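Home | Stories | Archive | Submit | About

The Chair Inventory

Reading time: 6 min

Torben Seidel had been assigned the second floor of the Haddadin building, and the second floor consisted of chairs. There were also desks, but the desks were leased and would be collected by the leasing firm. The chairs belonged to Fandemport outright. They had been bought in one order and were to be cleaned, graded and sold in one lot before the end of the lease.

The instruction sheet allowed three grades. Grade A was a chair with no visible soil and full function. Grade B was a chair with light soil or one defect. Grade C was everything else, and grade C went down in the freight elevator to the skip. A chair could be raised one grade by cleaning. It could not be raised two.

He started at the window end and worked inward. The method was printed on the back of the sheet, and he followed it in order. Lower the seat to its stop. Vacuum the seam between the cushion and the backrest bracket. Wipe the seat with a damp cloth from the rear edge to the front edge, turn the cloth, wipe again. Wipe the arms, if there were arms. Turn the chair over and clear the casters of hair and thread with the hooked tool. Return it upright and roll it one full length to confirm that it tracked straight.

The sheet gave 17 minutes per chair. Torben considered this generous for a task chair and short for anything with a mesh back. By noon he was ahead of the figure and had written so in the margin, with his initials.

The margin notes were a habit from Grurico, where he had spent six years in returns. At Grurico a returned item arrived with a reason code and left with a condition code, and the distance between the two codes was his work. He had liked the reason codes. They were short and usually wrong. A lamp would come back as defective with the bulb missing. A stool would come back as wrong color and be, under the wrapping, the color on the label. He had never met any of the people who chose the codes, but after six years he believed he could tell something about them from how they folded the packing paper.

Office chairs had no reason codes. He had to read them directly.

A chair used by one person for a long time took on a lean. The foam compressed on the side of the dominant hand, and the backrest bolt loosened on the opposite side. A chair used in a meeting room wore evenly and had scuffs at the front of the base, where shoes went. A chair used by someone who sat on one folded leg had a bright patch on the front left corner of the seat. He noted none of this on the sheet, which had no column for it.

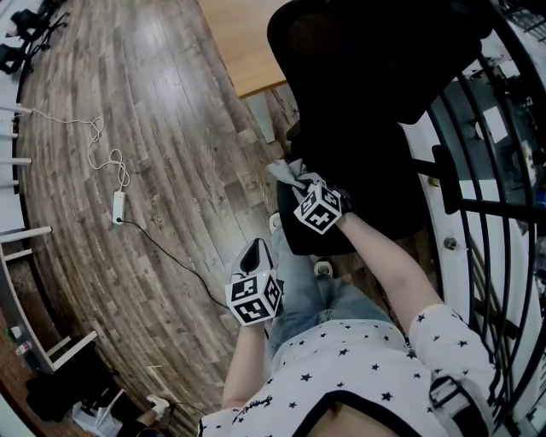 The difficult part was the seat fabric. Black upholstery hid stains and showed lint, and the first pass with the cloth tended to move the lint without lifting it. The sheet recommended a lint roller. The supply crate held two lint rollers, both used up, and a product called Gikex in an unlabeled spray bottle, identified by a strip of tape with the name written on it in pencil. Torben sprayed it on the underside of a cushion first and waited. The fabric did not change. He sprayed it on the cloth, never on the seat, and worked in short strokes toward himself. The lint came up in a grey line that could be pinched off the front edge between two fingers.

He found that the pressure mattered more than the product. With a light hand the cloth skated. With a heavy hand it bunched and left a ridge of damp. The correct pressure was the one at which the foam just began to give, and it differed from chair to chair according to who had been sitting there.

In the afternoon he reached the row along the inner wall. This had been the accounts section. Torben knew it well, having worked there for his last two years at the firm, between the closing of the mail room and the closing of everything else. He had asked for the second floor. The supervisor had assumed it was for the elevator.

His own chair was fourth from the door. He recognized it by the height lever, which he had wrapped in cloth tape one July when the plastic cap came off. The tape was still there. He lowered the seat to its stop and it went down with the same two-stage sound, a long breath and then a short one.

He vacuumed the seam. It gave up a paper clip, a quantity of crumbs and the cap of a pen. He wiped the seat from rear to front, turned the cloth and wiped again. There was a lean to the left. He was right-handed and this did not agree with his theory, so he pressed the foam with his palm on one side and then on the other. The lean was definite. He sat down to check.

Seated, he understood it. The window was on the left. For two years he had been inclining toward it by a small amount, probably less than an inch, every working day.

He stayed in the chair for a length of time he did not record. The leased desk in front of him had been cleared down to the surface. A paler rectangle showed where a monitor stand had been. He put his hands on either side of it, at the spacing he would have used for typing, and then took them away and wiped the desk too, although desks were outside the scope.

The casters were in poor condition. One had a thread wound so tightly around the axle that the hook would not enter, and he cut it with the small blade and drew it out in a single piece. It was green. He could not think of anything he had owned that was that color. It might have come from the carpet before the carpet was replaced, or from a coat belonging to someone who had stopped to ask him a question.

He returned the chair upright and rolled it one full length. It pulled to the left.

A chair that did not track straight had one defect. A taped lever was a second defect. Two defects made it grade C. Cleaning could raise it to B, and the sheet did not say whether the cleaning had to be related to the defects. He read the paragraph again to be certain. Then he wrote B on the tag, tied it to the lever over the tape and rolled the chair to the others.

The remaining chairs on that wall took him until six. He kept to the method. When he had finished he walked the line with the sheet and checked each tag against its entry, and where the handwriting had become poor he wrote the letter again beside it. In the margin next to the fourth entry he wrote the minutes, which were well over the figure, and his initials.

At the bottom of the sheet there was a box for general remarks. He wrote that the lint rollers should be replaced and that the Gikex was satisfactory if applied to the cloth. He wrote the date, 16 October 2021. He pressed the switch for the overhead lights and went to call the elevator, and while it was coming up he went back and moved the fourth chair to the window end.

6 comments | 17 shares

Previous story | Next story | Back to top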